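Why my grandmother's generation has gold teeth
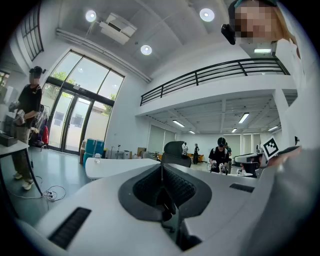
Gündoğdu Folk Culture Club

Last updated: December

My grandmother had two gold teeth, both on the left side. As a kid I assumed a dentist had put them there to fix something. My aunt Dilek told me last month that the teeth underneath were fine. The crowns were a wedding present.

In her village a gold tooth was savings you could wear. It also told people the family was doing all right. A traveling dentist came through twice a year and set up at the coffeehouse for 10 days.

By the time my mother married, the fashion had gone. She got bracelets. Some of my older cousins had their crowns swapped for white ones before they turned 40.

I am still looking for wedding photos where anyone smiles with an open mouth. So far I have one.

Comments

Tarık Gezer: My uncle had his on the front tooth. He would not let anyone touch it.

Ilgın Uçar: Same in our family, but only the men.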